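Shelving check, Collent showroom, unit 3
8 May 2025

- [x] Center divider upright, no wobble when pushed by hand
- [x] Shelf panels seated on all pins
- [x] Wall anchors tight (2 per wing)
- [ ] Edge trim on left wing. Lifting at the back corner, reglue
- [x] Load label inside base panel, readable

Anchors were replaced in April with the Henance kit. No movement since. 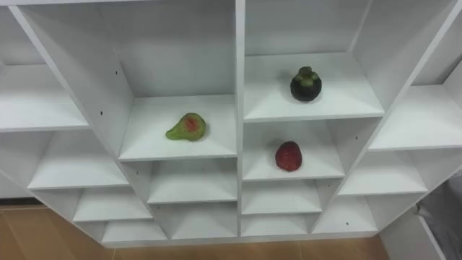 Unit 3, center section: pear-shaped fruit at left, mangosteen and strawberry at right.

Display items are light and no concern for load. Keep them back from the front edge, and keep fabric off the floor in the walkway.

Comments: left wing stays in use, but put nothing heavy on it until the trim is done. Tuncer has the glue on order. Recheck in 5 days.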